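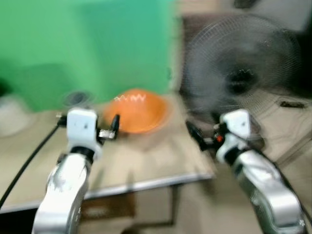
Chapter 2
Portions, Measures and Household Records

Chapter 1 dealt with what people buy. This chapter is concerned with what they eat, which is harder to find out. A receipt gives a weight and a price. A meal gives neither, and by the time a researcher asks, the meal is usually gone.

By the end of the chapter you should be able to explain the difference between a serving and a portion, choose between weighed and estimated records for a small survey, and read a completed household diary for gaps. Terms in the glossary (page 161) are spelled out in full the first time they appear.

2.1 Serving and portion

A serving is a fixed amount set by someone outside the household, such as a food label or a diet plan. A portion is what one person takes at one meal. The two words are used as if they meant the same thing, and a good deal of confusion in student surveys starts there. If a label gives a serving of dry rice as 80 grams and a diary entry says "one serving," you can't tell whether the person read the label or filled a plate.

Fouzia Lashari ran into this in the Grinbridge survey, which we will come back to several times. Her first diary form had a single column headed "Amount." People wrote grams, cups, handfuls, "the usual" and, in one kitchen, "enough." The form was replaced before the second week.
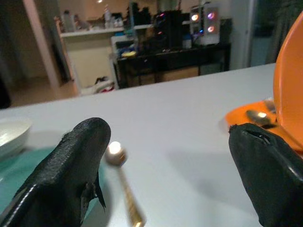
Household measures are the units people already have in the drawer. They cost nothing and need no training, but they aren't standard from one home to the next. Spoons cause the most trouble. A standard measuring spoon holds a stated volume; a table spoon holds whatever its maker decided. A gold-colored spoon with a small rounded bowl and a slender handle may be written down as "one spoon" in a diary, and so may a deep soup spoon from the next house. The diary reader sees the same two words. For this reason the interviewer should ask to see the spoon and, where possible, fill it with water and weigh the water.

The level of the food matters too. Sugar can be level, rounded or heaped, and the difference between level and heaped is often larger than the difference between two spoons.

2.2 Weighed and estimated records

In a weighed record, each food goes on a scale before it is eaten and any leftovers are weighed afterward. In an estimated record, the person writes down the amount in household measures. Weighed records are more exact. They are also tiring, and tired people change how they eat — they skip the snack that would have to be weighed, or they cook the same simple dish three nights running.

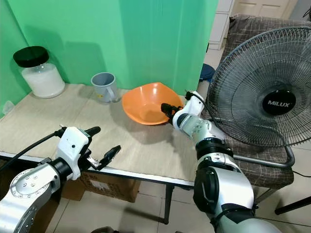 Department of Food and Household Studies, Stollside College

Estimated records ask less of the household and more of the researcher. Somebody has to turn "half a bowl" into grams, and the rule for doing so has to be written down before the work starts. Cor Willems and Soledad Villalobos each coded the same 30 diaries from Grinbridge without speaking to each other. They agreed well on bread and eggs. On soups, stews and cooked grains they did not, mainly where the diary named a dish but left out the bowl it was served in.

A workable rule has to cover the size of the container, how full it was, and whether the food was weighed raw or cooked. The last item is forgotten most often. Rice takes up water as it cooks, so a raw weight entered as a cooked weight will understate what was on the plate.

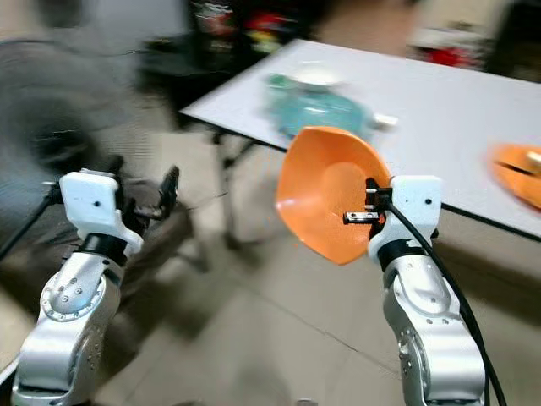

Shared dishes need a rule of their own. When a family eats from one pot, record the weight of the whole dish first, then each person's share as a fraction of it. The fractions should add up to one once leftovers are counted. If they don't, go back to the household the same evening, while people still remember who had more.

Before you read on

Write down everything you ate yesterday, with amounts, and put the page away. You will need it in Section 2.4, where Remzi Dağdelen's recall method is set out step by step.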